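Setting Up Keyboard Shortcuts and Text Snippets in Gritorine

Staff who send the same replies many times a week can save them as snippets in Gritorine and insert them with a short abbreviation. This page explains how to create a snippet, organise your collection and share it with colleagues. You will need a Gritorine account and permission to install desktop software.

Before you begin

Sign in to the desktop program and open Preferences. Under Typing, confirm that Expand Abbreviations is turned on. If the option is greyed out, contact the Clostosstead service desk and ask for your profile to be updated.

Creating a snippet

1. Select New Snippet from the File menu.
2. Enter a title that your colleagues would recognise.
3. Type or paste the text in the large box. Each snippet may hold up to 1,236 characters, including spaces.
4. Enter an abbreviation in the Shortcut field. Begin it with a semicolon, for example ;addr or ;thanks.
5. Select Save.

Open a blank email and type the abbreviation followed by a space. The full text should replace it. If nothing happens, check that the abbreviation has not already been assigned to another snippet.

Abbreviations should be short, but avoid whole words. A snippet assigned to "form" will expand every time you type that word in a sentence.

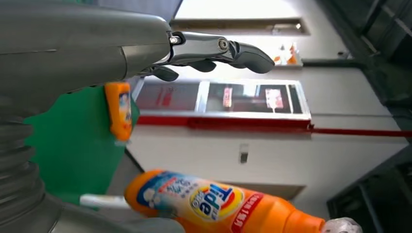
Placeholders are useful where part of the text changes each time. Type {name} or {date} in the body of the snippet, and the program will stop at each one and ask you to fill it in. Press Tab to move to the next placeholder and Enter to finish.

Organising and sharing

Snippets can be sorted into folders and given a colour. The Orumau office keeps 48 shared snippets in 5 folders, arranged by type of enquiry – a layout that other offices are welcome to copy.

To share a folder, right-click it, choose Share and enter the name of your team. Members may use the snippets straight away, but only the folder owner can edit them. Requests for changes to the shared folders should be sent to Shoaib Jadoon.

Removing old entries

Review your collection each March. Select Usage to see when each entry was last inserted, and delete those you no longer need. Deleted snippets stay in the Archive for 61 days and can be restored from there.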